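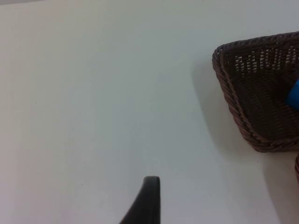
4. Results and discussion: what makes a basket a basket?

Everyday container words are much less tidy than dictionaries suggest, and the basket turned out to be the best place in our data to watch the untidiness at work. Speakers in both Florgate and Sedville had firm opinions about the word, they gave them freely, and they often disagreed with the person who had filled in the booklet just before them. There was one point on which they hardly disagreed at all. If a container is visibly woven from a plant material, it is a basket, whatever its outline and whatever might be kept in it. The dark brown wicker basket in Figure 3, with its rounded corners and a shape closer to a tray or a box than to the round, handled thing that most people draw when asked for a basket, is a good case of a form that could have pulled speakers towards another noun. Weave seems to win over outline nearly every time, and the rest of this section is about when it does, when it does not, and what the exceptions tell us about the neighbouring words box, tub, bin, crate and tray.

Figure 3. A woven wicker basket with rounded corners on a plain white surface.

4.1 The shape of the responses

As set out in Section 3, we asked 300 adults to name household containers from short written descriptions, ten descriptions each, which gave us 3000 naming responses to work with. The descriptions were drawn from a pool of 100 and every one of them mentioned a material, an outline and a use. No description contained any of the container words we were interested in, which made them surprisingly hard to write (try describing a bin without saying bin, or rubbish, or anything that gives the game away). Respondents wrote down the first word that came to mind and could add a comment in the margin. We had expected the margins to stay mostly blank. They did not, and we are delighted, as a good part of what follows depends on them.

Basket was the word on which speakers agreed most readily. Tub was the one on which they agreed least. Box came out as the great fallback: when a description was awkward or its parts pulled in different directions, people reached for box, sometimes with a question mark after it. The same use of box as a last resort shows up in the Jorel recordings, where speakers who are hunting for a word will say "the box thing" and carry on perfectly happily.

4.2 Material first, then shape

The older literature on container words, most of it concerned with cups and bowls, puts shape at the centre. A cup is taller than a bowl for its width, a bowl is deeper than a plate, and so on, with material coming in only to separate, say, a glass from a mug. Our results fit that picture well enough for tray, where depth does nearly all the work. A shallow thing is a tray in metal, in wood or in plastic. Once the sides go up, the word goes away.

Basket behaves quite differently. When a description said that the container was woven from willow, cane or rushes, respondents wrote basket for deep forms, shallow forms, round forms and square forms. Handles made little difference. Lids made a little more, and a few people offered hamper for large lidded forms, especially where the use given was food or laundry. But even those who wrote hamper tended to add something like "a sort of basket" in the margin. One Sedville respondent put it very nicely: "If I can see the weaving it's a basket, I don't care what you keep in it."

What happens when the weaving is only imitated is where the fun starts. Many plastic containers sold for the home are moulded with a pattern of crossing strips, so that the surface has the look of weaving although nothing has been woven. Descriptions of this kind split our respondents down the middle. Some wrote basket and left it there. Others wrote basket, crossed it out and wrote tub or box. The crossings-out are precious to us, as they show two words competing on the page, and in every one that we could read the word crossed out was basket. Nobody began with tub and changed to basket. We take this to mean that the look of weaving calls up the word very quickly, and that a second thought about what the thing is made of may then push it out again.

4.3 Holes

A second route into basket has nothing to do with plants. Wire containers with open sides were called baskets by a clear majority, and so were plastic ones with slots cut through them. Here the description never mentioned weaving. What these objects share with wicker is that air and water pass through the sides, and several margins say so outright: "lets the wet out", "you can see in", "holes, so basket". The chip basket, the bicycle basket and the supermarket basket all belong to this family, and our respondents plainly had them in mind.

We find it helpful to think of basket as having two centres. One is the woven centre, tied to a material and a craft. The other is the open-sided centre, tied to what the sides let through. Old-fashioned wicker sits comfortably near both, and that may be why it feels like such a sure example. A tightly woven basket with no gaps to speak of is close to the first only, and a wire one is close to the second only, yet both keep the name. A smooth, closed plastic container is close to neither, and our respondents rejected basket for it with real firmness.

There is one nagging exception. The phrase washing basket was used for closed plastic containers by a good many people in Florgate, and when the use in the description was carrying laundry, basket came back even though both centres had been ruled out. We suspect that washing basket is now simply the name for a job, in the way that a tea towel need never go near tea. Sedville respondents were more inclined to write washing tub or just washing thing. That difference between the towns was larger than any other in the study and we did not see it coming.

4.4 Does the shop decide?

A reader of an early draft suggested that people might simply be repeating what they see on labels. It is a fair point. Kivi, a homeware shop with a branch in each town, prints a plain noun on the shelf ticket under every container it sells, and we were able to copy down those tickets on an ordinary visit in July. The shop uses basket generously. Fabric containers with soft sides are baskets there, and so are several smooth plastic ones with a handle at each end.

Our respondents did not follow suit. For soft fabric containers, bag and box were both more common than basket, and the margins were full of doubt ("it would flop", "is it a cube?"). If shop language were leading everyday language we would expect at least the younger respondents to have picked up the wider use, and we see no sign of it. We would love to know whether the same holds for people who buy most of their household goods online, where the name of a thing has to be typed before the thing can be found. Our booklet did not ask about this. It should have.

4.5 Speakers who know the craft

A small group of respondents mentioned that they had made baskets themselves. We did not set out to recruit them, so what we can say is limited, but their answers are too interesting to leave out. They were stricter than everyone else about plastic and more relaxed than everyone else about shape. Two of them named the technique ahead of the object, writing "randing" or "stake and strand" in the space for the noun. One objected that wicker is a way of working and cannot be a material at all, a point on which the dictionaries are divided and on which we have been corrected more than once at talks.

Arif Biswas, who coded the margins, noticed something further in this group. They hardly ever used the word box for a woven form, even a rectangular one with a lid, where other respondents sometimes did. For a maker, it seems, the corner of a woven container belongs to the weaving, and a rounded corner is simply what you get when rods are bent round a stake. The square corner is the harder thing to achieve. Someone who has never tried it sees the outline first and has no reason to think about how it came to be there.

4.6 Some cautions

Written descriptions are a blunt tool. They force an order on the reader, and a description that opens with "woven" may tip the answer before the outline has been reached. We varied the order across booklets and found the same broad pattern, although the pull of material was a little weaker when it came last. Pictures would bring troubles of their own, as colour would then have to be settled for every item, and brown may well suggest basket all by itself. A follow-up that sets brown moulded plastic against white-painted willow would be a lovely thing to run.

We also asked for one word only. In talk people are free to say "a basket, well, more of a tub", and in the Jorel recordings they do this constantly. The next section turns to those recordings and to the small words, sort of, kind of and more of a, that speakers use when a container falls between two names.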